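okay so I've been promising a thread on the Great Bin Sort since April and I finally have coffee and a free evening. this is about odds and ends. small household junk. if that's not your thing, mute me now, no hard feelings

some background: when my aunt closed up her hardware and housewares shop (Grimcombe, some of you bought your first can opener there) I ended up with all the loose stock. the boxed stuff sold fast. what was left was the stuff with no box, no tag, no hook card. brushes, clips, hose bits, caps, handles, things that go on the ends of other things

everything had been living in cardboard. never store loose stock in cardboard for years, friends. the bottoms go soft, you pick one up, and then you're on your knees on the floor looking for a spring

Barrett Iwasaki (hi Barrett) said to tip it all out into something big and hard sided and only deal with a little at a time. I'd been trying to sort straight out of the carton, which means you only ever see the top layer and you keep stirring it like soup

so that's rule one. BIG bin, FEW things. spread them out so they aren't lying on top of each other. you'd be amazed how much faster your brain goes when it can see a whole object

rule two, tall sides. I tried a baking sheet first (don't laugh) and anything round went straight off the edge and under the stove. I still haven't got the last of it out from under there

rule three, a dull plain floor. gray is great! blue things pop, white things pop, even the dingy metal bits show up if you get a light on them. I did one session on a patterned tablecloth and missed a whole family of hooks

the other thing about a scuffed old metal floor is you stop being precious about it. drop stuff in. scrape stuff around. who cares, it's already scratched

long-handled brushes go along the back of the bin, lying down, where they're not in the way of the little stuff. they hog so much room if you leave them in the middle, and they roll if the handle's at all rounded. then blue plastic whatsits and other small oddities wherever they land
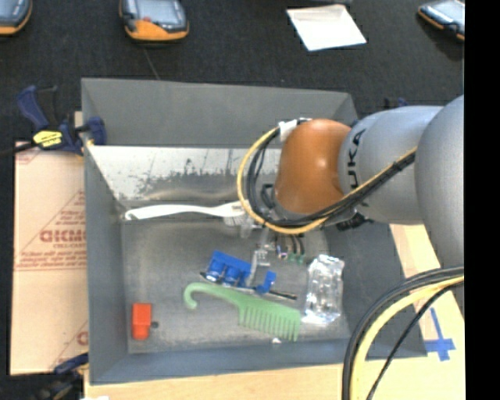
Do you wash old stock brushes before you sell them or give them away?

Warm water, a little dish soap, swish the bristles, shake hard, then hang them bristles down overnight. Don't stand them up in a jug to dry or the water runs back into the handle end and you get that swampy smell.

okay where was I. brushes. I have OPINIONS on brushes now

a long-handled brush with short stiff bristles is the most useful thing in any house and people will walk right past it to buy a gadget. bottle necks, the track of a sliding door, the grooves in a cooler lid, that horrible place behind the faucet. I kept two for myself and I regret not keeping more

pale bristles are better than dark ones, fight me. you can see when they're dirty. my mother had a black-bristled dish brush that I believe was older than me and we will never know what was in it

now the mystery pieces. every loose lot has them. some bit of bright plastic with a hooked part or a tube part that obviously belonged to something, and you can't bring yourself to throw it out because the second you do you'll find the something

what I do: mystery pieces get their own tub with a lid and a month written on it. if nothing has claimed a piece by the time I've been through the rest of the stock, out it goes. I've been pretty good about this. I have been bad about it with exactly one lid that I just like the color of

Yaroslav Kravchuk messaged me after the last thread to say he sorts by what a thing is FOR and never by what it's made of, and I've come all the way over to his side. I used to do a plastic pile and a metal pile and a "wood and other" pile and it was useless. nobody walks up to a table and says hi, one plastic please

so my piles now are: cleaning, kitchen, hanging things up, joining things together, kids, and mystery. six tubs. if I'm stuck on a piece for more than a few seconds it goes in mystery and I keep moving. the stalling is what kills you

oh and labels!! masking tape and a fat marker. I bought a little label printer from Trarow and it's cute, the labels are cute, but it takes me longer to type "hanging things up" than to sort the actual hooks. printer now lives in a drawer

somebody asked how long a session should be. mine are 21 minutes because that's how long the album I like runs on one side. when the side ends I stop, even mid-handful. I used to do whole afternoons and by the end I was putting clothespins in with the cookie cutters

tubs: I use the Biltberg ones, the shallow kind, because the deep ones turn right back into the soup problem. you want to be able to look in and see everything in there. they stack okay. the lids are a bit fiddly and I've cracked 2 by leaning on them with my elbow, so that's on me

numbers, for the people who like numbers (Gobnait, I know you're reading). I kept a tally on the back of an envelope. 692 pieces sorted so far. 11 cartons flattened and gone to recycling, which felt better than the sorting did

biggest category by a mile is hanging things up. I had no idea how many kinds of hook there are. cup hooks, over-the-door hooks, sticky hooks with the sticky long dead, S hooks in every size from earring to butcher

smallest is kids. a few bath things and a jump rope handle with no rope and no brother

Tomás Madigan is taking the joining-things-together tub for the repair table at the library, which makes me so happy. he says people come in all the time with a chair or a lamp that needs one little part, and then you need the one little part, and it costs more to ship than it's worth. well, now he's got a tub of little parts!

the cleaning tub I'm splitting. half goes on the swap shelf, half goes in a box by my front door marked TAKE ONE. if you're local and you need a brush please, please come get a brush

things I'd do differently: start with the biggest objects and clear those first so they're not lying across everything. I went small things first because they seemed more fun and spent ages shoving handles out of my way

also I'd wear an apron with a pocket. every session I find something that needs to go to a different room and if I walk it over there I don't come back. pocket it, finish the side of the album, walk it over later

also also, shoes. wear shoes. a cup hook in the heel is a very particular experience

a few of you asked about old metal bits with a bit of rust. small stuff goes in a jar of white vinegar overnight, then a scrub, a rinse, and get it properly dry, I use a towel and then a low oven with the door open. wipe on a tiny bit of oil after. don't do this with anything plated that you care about, it can strip it

Kálmán Illés says I should be using Vashisht paste for the bigger pieces and I will try it and report back. he's been right about everything so far except the baking sheet, which was his idea

next up is the drawer unit from behind the counter, and I haven't opened the bottom two because they're stuck. I can hear things sliding around when I tug on it. pretty sure one of them is all keys

if you've got a good way to store loose keys, replies are open. I've got a big ring, but a big ring of keys to nothing is just a very heavy bracelet

also still looking for a home for the kids tub, it's small, I'll throw in the jump rope handle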